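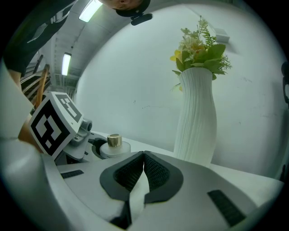 Cahier d'atelier, novembre, journée portes ouvertes chez Vodolden

Arrivé à 9 h 30, reparti bien après midi alors que j'avais prévu une heure ! Je note tant que c'est frais.

Démo Quan d'abord : prise et dépose de petits objets à la pince tenue à la main, puis rejeu sur le bras. Le flacon à bouchon doré m'a bluffé. Épaule fuyante, corps arrondi, tout ce qu'on rate chez nous une fois sur trois, et les doigts se referment dessus sans le chasser. Les coussinets noirs texturés y sont pour beaucoup à mon avis (demander la dureté, je n'ai pas eu de réponse claire). À essayer sur notre banc avec un vase à côté, pour forcer l'approche de biais.

Chiffres donnés à l'oral, à vérifier : 3427 prises enregistrées depuis le début du projet, 133 rien que pour le flacon, 94 % de réussite au rejeu. Très envie de voir la répartition par objet.

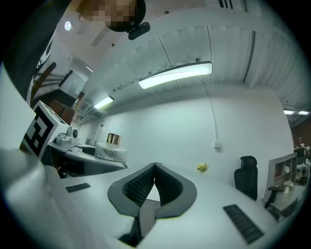
Ensuite, discussion sur les marqueurs carrés. Ils recalibrent à chaque changement de doigts, deux minutes montre en main. Nous, on y passe la matinée... Leur routine vient d'Allico, le script est court et lisible, on me l'a promis par mail.

Grand bureau blanc, mur blanc derrière : je craignais que le suivi décroche faute de relief. Réponse de l'équipe : les fleurs jaunes et le mobilier du fond suffisent à l'accrocher. À tester, notre mur est aussi nu que le leur.

Pas vu le module Brillinance, file trop longue.

À faire :
- relancer pour le script de calibration
- commander deux jeux de coussinets
- refaire notre essai flacon avec approche à 45°
- y retourner à la prochaine session, à plusieurs cette fois !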